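Structured Cabling Upgrade for a Small Training Office

Student project report, Certificate IV in Telecommunications Network Technology
Prepared by Uliana Romaniuk and Teodoro Figueroa
Supervisor: Siriporn Phromma

1. Background

Clutero runs short courses from a two-storey building and shares the ground floor with Kushnir, a small accounting practice. The existing cabling was put in by several contractors and there was no single record of it. Staff on the upper floor had complained of dropouts in the afternoon. Our task was to survey the cabling, propose a new layout and install one part of it under supervision.

2. Scope

The client agreed to the following:
Survey of both floors
New patch panel and labelling in the ground floor cupboard
9 new Cat 6A outlets in the upper training room
Test results and an as-built drawing

Wireless coverage, the phone system and anything on the Kushnir side of the cupboard were out of scope.

3. Survey

The survey took two afternoons. Most of the upstairs runs were Cat 5e and ended in a consolidation point above the ceiling tiles that was not on any drawing. Three outlets had split pairs. One run passed over a fluorescent fitting and was tied to the power cable feeding it, which does not meet the separation rules. We reported that one to Siriporn straight away and it was disconnected the same day.

We recorded every outlet in a spreadsheet with its room, its port and its test result. Where we could not trace a run with the toner we marked it as unknown and left it connected.
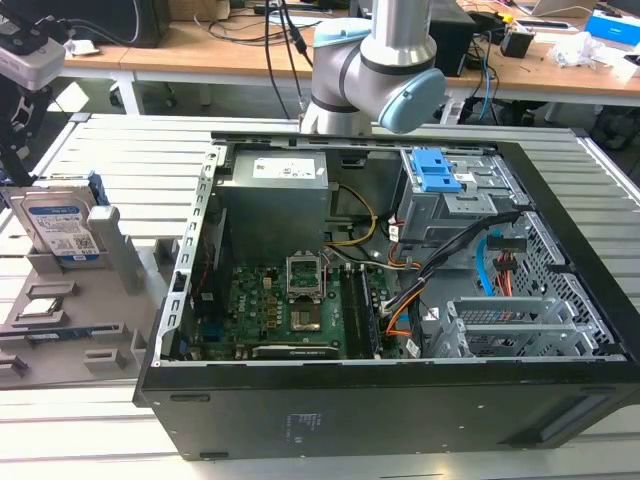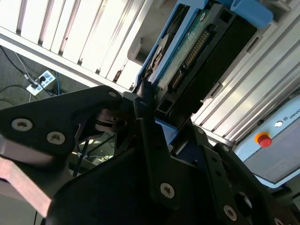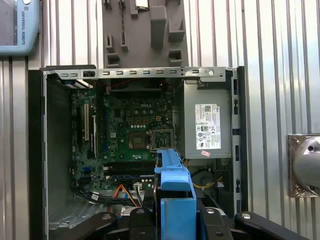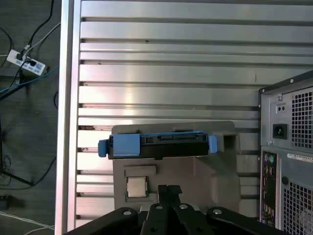
4. Design

We looked at two routes for the new cables. The first followed the old path through the ceiling space. The second went up the riser beside the stairs and along a new catenary wire. We chose the second — it is longer, but it stays clear of the lighting circuits and can be reached without moving furniture. The longest run is well inside the 90 metre limit.

The labelling scheme uses floor, room and outlet number in that order. The old labels used staff names, and several of those people have left.

5. Installation

Work was carried out over a November break between courses. Teodoro and Fedir Sirko pulled the cable while Uliana terminated at the panel. Yaryna Levchenko, our registered cabler, inspected the work before the ceiling tiles went back.

We lost half a day because the catenary fixings supplied did not suit the concrete. Replacements came from Tredska the next morning. We also cut 2 cables too short at the cupboard end and had to pull them again. Our allowance for slack had been measured from the cupboard door and not from the back of the rack.

6. Testing

All new outlets were tested for wire map, length and performance. On the first pass 6 met the standard and 3 failed on return loss. In each failed outlet the pairs had been untwisted too far at the jack. After re-termination all of them passed. The full results are in Appendix B.

7. Costs

Materials came in slightly under the quote, mainly because the client already had a suitable rack. Labour was over. We had not allowed time for the re-pulls or for tidying the old patch leads, which the client asked for on site and which should have gone through as a variation.

8. What we would change

We would open the ceiling in more places during the survey, and check fixings against the building material before ordering. Variations should be written down when they are asked for, even small ones. The spreadsheet worked well, although two of us edited separate copies for a while and had to merge them by hand.

The unknown runs are still live. We have recommended that Clutero have them traced before the ground floor is recabled.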